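Progress report: Kereama documentary film
Prepared by Ebony Brunton, producer
To: Ngaio Baxter, Stiltesen Film Fund
2024-02-15

Editing

The rough cut was locked in December and runs longer than we planned. Cameron Tipoki has started on the fine cut and has finished the first two chapters. The cannery chapter is still the weak spot. It depends on one long interview, and we have asked Alby Katene to record a short narration to break it up.

Archive and rights

We have logged 2317 archive clips and stills. Most will not be used. Licenses are signed for everything in the first half of the film. There are 13 items still open, all from the Zerlow newsreel collection. Zerlow has sent a quote for worldwide home video rights and we are asking for a lower rate on the shorter clips.

Disc release

Nusora will handle the Blu-ray and DVD. The first pressing is set at 300 Blu-ray copies, with the DVD to follow if orders support it. Nikau Bolger is writing the booklet essay. Subtitles will be English only for the first pressing - the Spanish track has been moved to the streaming version. Extras are a director commentary and the uncut cannery interview.

Budget

Sound mixing is under budget. Archive fees are over, and we would like to move the unspent travel money to cover them. Please let us know if this needs a formal change request.

Next steps

Fine cut to you for comment, then picture lock and color grade. The disc menus can be built while the mix is under way. 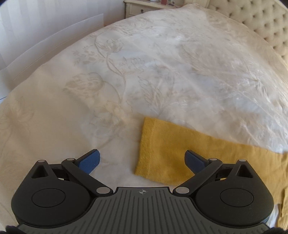
Cover art is due to Nusora before the grade starts. We have two drafts and will send both with the fine cut.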